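Household notes: kit care before and after a walking pilgrimage

Compiled by Sarita Joshi for walkers on the Gesavside route. Last revised 26th May.

These notes cover the cleaning, proofing and packing of clothing and footwear for a walking pilgrimage of several days, with overnight stops in parish halls and guest houses. They assume an ordinary kitchen, a sink and an airing rack. The first day out of Gesavside is almost entirely on paving, and boots that have only been worn on grass will feel hard on it.

1. Boots: cleaning before departure

Remove the laces and insoles. Brush off dry soil with a stiff brush, working along the welt and under the tongue. Wash the uppers with lukewarm water and a soft cloth. Washing-up liquid strips the finish from leather and should be kept away from it. Stuff with plain paper, change the paper after two hours, and dry at room temperature. A radiator will crack the leather at the flex point.

Apply wax when the leather is barely damp. One thin coat, left overnight and buffed in the morning, takes up better than a thick one. The Puster wax sold in the hostel shop is suitable for full-grain leather but darkens suede. 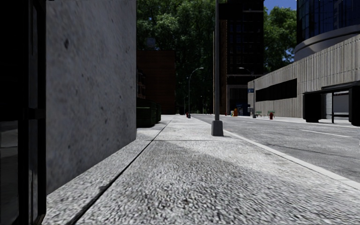
2. Boots: checking the sole

Press the heel firmly with the thumb and bend the forefoot upwards. A gap at the toe means the bond is failing, and the boot should go to a cobbler well before departure. Contact adhesive applied at the kitchen table rarely holds past the second day.

Measure the tread at the outer heel. Below 2 mm, have it re-heeled. Grit lodged in the lugs should be picked out with a blunt skewer, as it works inwards under load.

3. Socks and blisters

Wash wool socks inside out at 40 degrees or below, using a liquid intended for wool. Fabric softener coats the fibre and reduces its capacity to take up moisture. Dry flat. Two pairs in use and one in reserve is sufficient if one pair is washed each night.

To speed drying, roll the wet sock in a towel, stand on the roll, then hang the sock by the toe. Darned heels should be worn at home for a full day first, since a raised darn behaves like a seam.

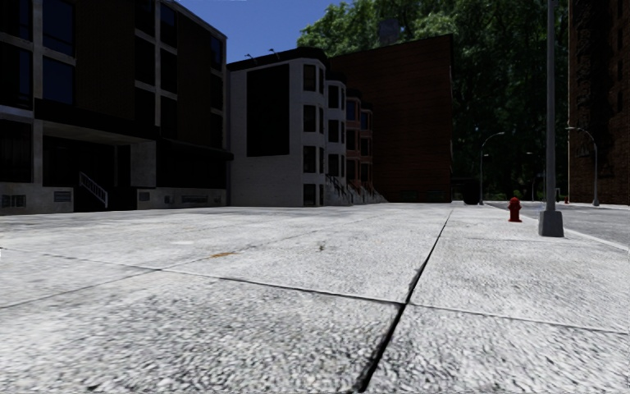 Walking poles need new rubber feet more often than most owners suppose. Pull the old foot off with a twisting motion, wipe the steel tip and push the new foot on with a little water as lubricant. A bare tip slips on concrete and can jam in an open joint between slabs, particularly a long, dark one with a ragged edge that runs in the direction of travel. Carry one spare pair in the lid pocket of the rucksack. Parnen feet fit most poles of standard diameter, though the fit should be tested by hanging the pole from its foot for a minute.

4. Modest dress for shrines and chapels

Several stops on the route ask for covered shoulders and knees. A plain cotton wrap serves for either and weighs very little. Hem it with a narrow double fold, as a raw edge frays in a rucksack. Fold in thirds, roll tightly and store inside a dry bag.

Candle wax on cotton: allow it to harden, lift off what will come away with the back of a knife, then place the cloth between two sheets of brown paper and pass a warm iron over it. Replace the paper when it becomes translucent. Any remaining colour should be treated with a little surgical spirit, tested first on the hem.

Incense odour is best removed by airing outdoors in shade. Washing alone tends to leave some of it behind.

5. Waterproofs

Close all zips and wash with a soap-based cleaner. Rinse twice. If water still soaks into the shoulders, reapply proofing while the jacket is wet. The Ní Mhurchú guest house has a drying room, which must be left clear by the morning.
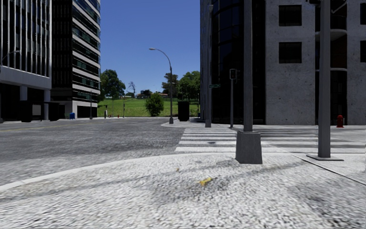
Rucksack rain covers should be rinsed and hung open before storage, and the elastic checked for slack. If the hem can be pulled off with one finger, shorten the elastic and re-knot it. Shake the cover out at the door first, as leaves and litter collect in the folds during a town stage. A small yellow leaf on a grey pavement is harmless enough, but a damp one packed inside a cover until September will leave a brown mark that does not wash out. Store loosely folded, away from direct sun.

6. Water bottles

Fill with warm water and one teaspoon of bicarbonate of soda. Leave for an hour, scrub the thread of the neck with an old toothbrush and rinse. Store with the cap off. Bottles carried home with water from a holy well should be emptied into a clean glass jar, labelled and kept cool. Untreated well water is not for drinking.

Replacement caps are held at the Gesavside hostel desk.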